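Beet Juice and Blood Pressure: Your Questions
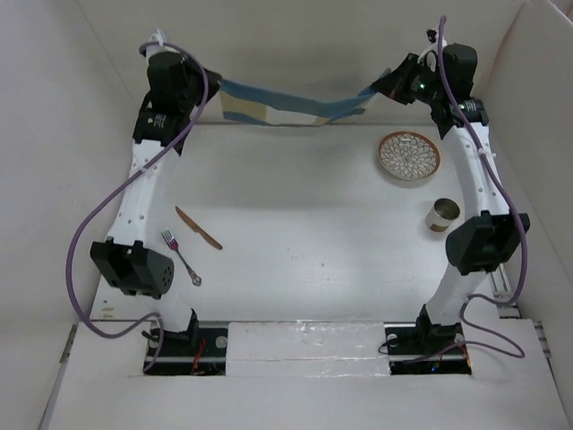 Heart & Circulation FAQ

2/24/24 | by Loubna Shawky | 14 comments | 700 shares

Why beets?
They're loaded with natural nitrates! Your body turns those into nitric oxide, which helps blood vessels relax and widen. Several small studies have found a modest drop in blood pressure among people who drink the juice regularly.

How much should I drink?
Many studies used between one and two cups a day. I started with half a cup at breakfast and loved it (earthy, sweet, and that color!).

Can I eat whole beets instead?
Sure. You'll get more fiber, too. Roasting keeps more of the nitrates in than boiling, unless you drink the cooking water.

Is pink urine normal?
Yes, it's called beeturia and it's harmless. It gave me a real scare the first time!

Who should be careful?
Anyone who has had kidney stones, as beets are high in oxalates. If you take blood pressure medicine, talk to your doctor first, and please don't stop your pills.

Does it have to be fresh?
Bottled is fine. Check the label for added sugar. My Abernathy beet and ginger recipe comes back in June, and I can't wait to share it!

Share | Save | 2571 views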